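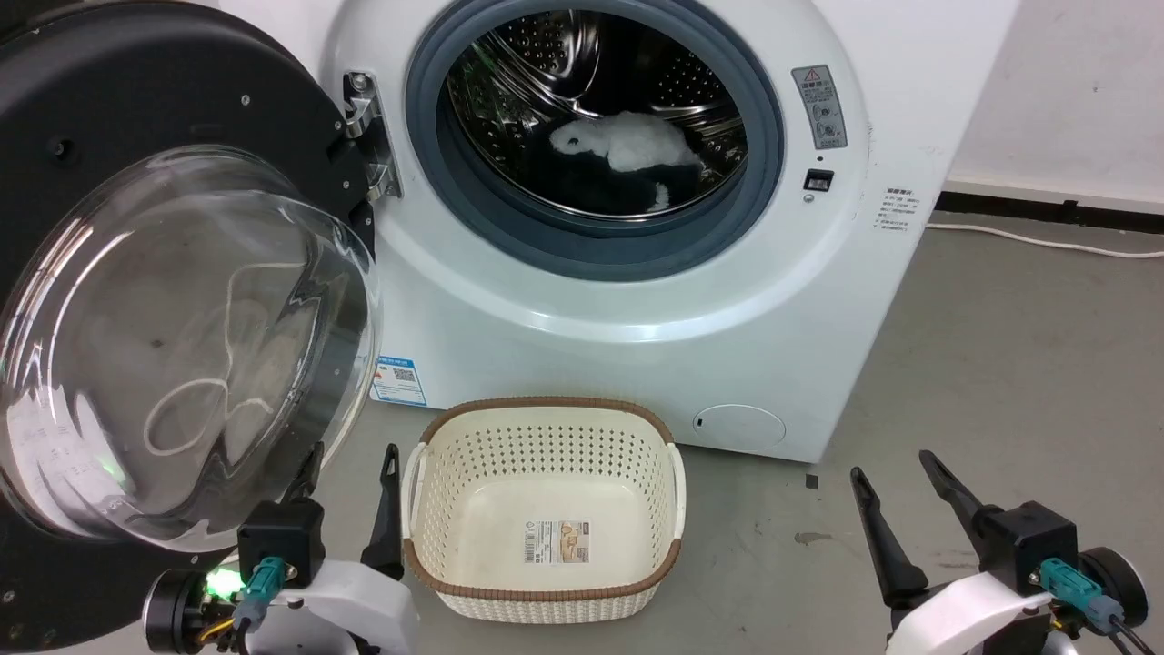

Sound Without Sweetening
How a three-piece from Dunne made its second album on eight tracks and a borrowed room

The first thing on Kollum's second album is a count-in, and it is the wrong one. The drummer gives four clicks at a tempo well above what the band then plays. Most producers would trim it. Nafula Simiyu, who recorded and mixed the record, left it where it fell.

"The song starts when they start getting ready for it," she says. "I don't have a rule about it. On two other tracks I cut the count because it sounded bad."

The album is called Wamen and runs a little under 40 minutes. It was tracked in December at Karkamach, a former grain store outside Dunne with a concrete floor, a pitched roof and no acoustic treatment apart from what the band hauled in. The decay time in the empty building was long enough to be a problem. At the kick drum's usual pitch, each hit was still audible when the next one arrived. Simiyu spent the first day moving the kit in steps down the long wall until the low end cleared up, and ended with it about a third of the way from the loading door, angled slightly off the center line.

The equipment list is short. Eight tracks of half-inch tape, four of them given to drums. One bass amplifier, taken both from a microphone and from the line output, with the two blended before they reached the machine. Two guitar amplifiers facing opposite ways, so that each microphone picks up as little as possible of the other cabinet. Vocals went on last, in the old weighing office, where the ceiling is low and the walls are lined with pine board.

There was no click track. The tempo of "Ballast" drifts upward through both verses and drops back in the chorus, and the edit between takes two and five had to be made at a point where the two happened to agree. That point is the snare hit before the second chorus. It can be heard on headphones as a small change in cymbal tone on the right side.

The band's first album was a different sort of record. It was assembled over most of a year in a home setup, part by part, and the guitars on it were layered as many as nine deep. It sold 390 copies on vinyl and was well liked by people who like guitar pedals. The complaint, which the band shared, was that none of it could be played on stage by three people. For the tours that followed they rewrote nearly every arrangement, and those versions are where the new songs come from.

The bass carries more of the work now. On "Third Rail" it holds the root and fifth together through the verse, with the guitar kept to single notes above the twelfth fret, and the middle of the range is left open for the voice. The low mids were cut by 3 dB at 400 Hz on the bass bus and nowhere else. Simiyu describes this as the only equalizer setting she would defend in court.

Compression is light. The drums were allowed to hit the tape hard enough to round off, and the mix bus compressor shows one or two decibels of gain reduction on the loudest passages. The quiet ones are quiet. "Long Division" opens with 20 seconds of brushed snare and room noise, including rain on the metal roof, and listeners in cars may think the playback has stopped.

Some of it does not work. The vocal on "Postmark" was recorded late at night after a full day of backing parts, and the pitch sags at the ends of the lines. The closing track is built on a single riff and lasts nearly seven minutes, with a fuzz tone that masks the cymbals from the halfway point on. A shorter edit exists and was left off by a vote of two to one.

The vinyl pressing is 400 copies, cut at 45 rpm on two discs to keep the inner grooves from dulling the top end. The side breaks follow the order the songs were tracked in, apart from "Third Rail," which was moved forward to open side three. The download comes from the same flat transfer with a separate master - slightly brighter, and no louder.

Kollum will play the album in order on a short run of dates in the spring. There will be two amplifiers on stage, facing forward this time.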